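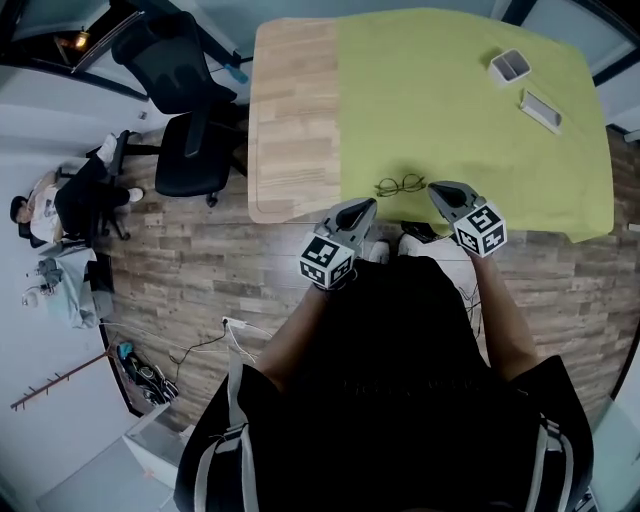
At the edge of the table, a gripper in each hand.

Let people sit down to work

My first job out of school was at the checkout in a grocery store in Ritchie. There were stools in the break room and none at the registers. When I asked the manager why, he said customers don't like to see cashiers sitting. I worked there for two years and never heard a customer say anything on the subject.

I have been thinking about this again because the town council in Ritchie is looking at a rule that would require stores to offer a seat to anyone whose work can reasonably be done from one. The draft came out in October. It is short, and most of the argument against it has been longer than the rule itself.

The main objection is cost. The owner of a hardware store on the square told the local paper that refitting his counters would run to $2000. I believe him. Counters are built for standing people, and if you put a normal chair behind one the clerk's chin is level with the card reader. But a tall stool with a footrest costs far less than a new counter, and most stores could start there. The draft doesn't ask anyone to rebuild anything. It says "a suitable seat, where the nature of the work allows."

The second objection is that sitting makes people slow. I did bookkeeping for nine years at Satside, a freight office, and we all sat all day and the work got done. Nobody proposed taking our chairs to speed up the invoices. The people loading trucks stood because they had to walk. The woman at the front desk stood because the desk had been bought secondhand from a hotel. She had sore feet every evening for as long as I knew her, and the reason was a piece of furniture. 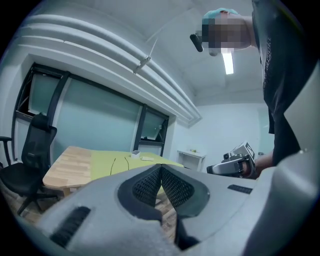
What bothers me most is how the line gets drawn. Office workers get to choose. Plenty of them now have desks that go up and down at the push of a button, and they stand for an hour because they feel like it and then sit again. Standing is good for you in that setting. For the person who sells them lunch, standing is a sign of a good attitude. It is the same pair of legs in both cases.

I will grant that some jobs don't work from a chair. A line cook can't sit. A barber mostly can't, though mine has a rolling saddle seat and uses it for beards. Someone stocking shelves is up and down a ladder. The rule leaves those jobs alone, and it should. There is also a fair question about small shops with narrow aisles, where a stool could block the way out in a fire. The council ought to write something clearer on that before it votes.

The bakery on Tristuvus Street put in stools last winter without being told to. The line moves the way it always did. When it gets busy the clerks stand up, and when it gets quiet they sit down again, and I still get my rye bread.

The council is taking written comments at the town hall until the end of the month. The form is one page and has a box that holds 300 words. I used most of mine on the front desk at Satside.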